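Trekmont Cold Brew Tea Flask

3 April 2026
By Rhona Laing

Print this page
E-mail this page

I've been making cold tea at home for years, mostly in old jam jars, so I was thrilled when the Trekmont finally came in! It's a tall flask with a fine mesh basket that hangs from the lid, and it makes the smoothest iced tea I've had outside a proper tea room. You fill it before bed, put it in the fridge door (it does fit, I've tried it in two very different fridges) and breakfast is sorted.

The mesh is fine enough for rooibos, which used to go straight through my old strainer and leave a sludge at the bottom. Catriona Tosh in our Geddes shop uses hers for mint and cucumber water as well, and says the seal doesn't hold on to the smell afterwards – I was a bit doubtful, but she's right. 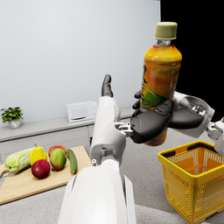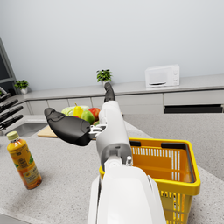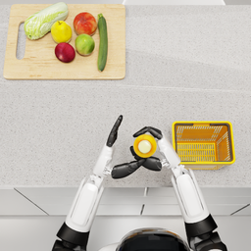
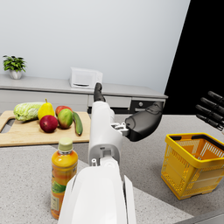
Strength is the thing people ask us most. Black teas want a full night, greens only need the evening, and a smoky tea can turn bitter if you forget it over a weekend. Go by colour as much as by the clock. The amber-orange of the drink in the bottle with the olive-green cap is a lovely shade to aim for with a light black tea, and anything much darker will want ice or a splash of lemonade. White teas stay so pale that you really do have to taste them!

The lid unscrews in two parts. Take the mesh out once the tea is ready, screw the top back on and pour straight from the flask. Everything goes in the top rack of the dishwasher apart from the seal, which likes warm soapy water and a good dry.

Price: £39, or £44 with a tin of Fleletell Summer Leaf
Height: 252 mm
Guarantee: 2 years
Spare seals and mesh baskets: always in stock

We're hoping to have the smaller size too, though the first lot went in February and Ruaridh Carnegie is still chasing the next delivery. Ring the shop if you'd like one put by – Catriona will take your name and let you know when they land.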